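Robotics Club Begins Table Service Project

The Drirkside School Robotics Club has opened its fall program with a project in two-arm handling. The club meets after classes in the engineering hall and has 29 members this year, its largest enrollment to date. Membership is open to students in all grades, and no prior experience with programming is required.

The subject chosen for the year is table service. Student teams are working with two robot arms mounted on a shared table and are asked to set a meal tray, clear it, and set it again for the next guest. The task was selected by the members themselves at the close of last year, following a vote among four proposals. It will also serve as the club's entry in the Hilholm Student Automation Challenge, which is to be held in the spring.

Britta Reinholz, who teaches engineering and has served as faculty adviser to the club for six years, explained the choice to parents at the October open house. "Students have set a table at home since they were small, and they believe they know everything there is to know about it," she said. "Then they try to tell a machine where the edge of a plate is. They discover how much their own hands have been doing for them."

Work is carried out in short sessions. One student operates the arms while a second keeps the written log and a third watches for contact between the two grippers. The roles change every 30 minutes. Each attempt is recorded, whether or not it is completed, and the recordings are reviewed by the team before the next meeting. At the time of writing, the log contained 3473 attempts, including those made during the summer workshop.

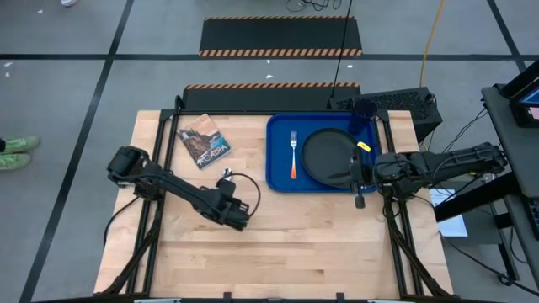 The club has divided the project into three stages. In the first, a single item is placed on the tray by one arm. In the second, both arms work in turn, so that one must wait until the other has moved clear. The third stage requires the arms to act together, with one steadying the tray while the other sets down a plate or a cup. Most teams have finished the first stage and are now engaged in the second. Teams may repeat a stage as often as they wish, and several have done so in order to improve their times.

Flatware has proved the most difficult part of the work. A fork lies close to the surface and offers the gripper very little to hold, and a small error in height is enough to miss it altogether. Leonie Voß, a senior and this year's student captain, has led a study of the problem. Her team compared several angles of approach and presented its results to the full club in a report that is now given to all new members. The report recommends a slower descent over the last part of the movement and a second check of position before the gripper closes.

Under the rules of the Hilholm challenge, each school must complete a full tray within 200 seconds. Points are deducted for dropped items and for any contact between the arms. Judges also examine the written log and interview the students about their methods. Last year the Drirkside entry placed fourth overall and received a commendation for documentation.

The school wishes to thank the Honell Foundation, whose grant met the cost of replacement parts and spare cables for the present year. Thanks are also due to Thabiso Le Roux, a former club captain now studying mechanical engineering, who led the summer workshop and has agreed to return before the competition to hear the teams rehearse their interviews.

Families are invited to attend the winter demonstration, at which each team will present one stage of the project and answer questions from visitors. The program will begin at 6:30 p.m. in the engineering hall, and light refreshments will be served in the lobby. The date will be announced in the next issue of this newsletter.

Students who wish to join the club during the second term should speak with Ms. Reinholz or collect an application form from the engineering office. A signed safety agreement is required before a student may operate the arms. Closed-toe shoes must be worn in the hall at all times, and long hair must be tied back.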